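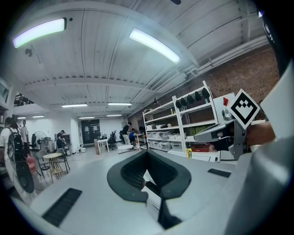 White metal shelving against the brick wall, with clear-ish plastic bins on the lower levels

Shelves first, everything else later!

If you only have one free Saturday-sized chunk of time for your workshop this fall, spend it on the shelving. I love this job. You start with boxes on the floor and end up able to find a hose clamp in the dark (well, nearly).

Go tall and put it against the most solid wall you have. Brick is wonderful for this, but use proper masonry anchors and fix the unit near the top, even if it feels steady when you lean on it. A loaded shelf is a different animal from an empty one.

Top shelf: light, bulky things you can grab with one hand. Helmets and hard hats do very well up there in a single row, facing out. Keep paint cans and spare motors down low, please.

Middle shelves: translucent bins, all one size if you can manage it. I bought mine from Skindik in September and they stack without wobbling, hooray. You can see roughly what's inside, but label them anyway, on the short end, in fat marker. My friend Radoslava Krajčí writes on masking tape so she can peel it off when the contents change, and I've switched to doing the same.

Small boxes go in front of big ones, never behind. Leave a gap of 2 inches above each row so you can tip a bin out without scraping your knuckles.

Bottles of cleaner or oil: keep them low, caps tight, standing in a tray. A baking sheet that's too scratched for cookies is perfect!

Now look up. Long ceiling lights are great over a bench, but a tall unit can throw its own lower shelves into shadow. Stick a cheap battery strip under the second shelf and you'll wonder how you managed before. White shelves help too, they bounce the light around beautifully.

Wipe the bins with a barely damp cloth before they go back. Then sweep underneath while you can still reach.

Next up: pegboards, and what to do with extension cords.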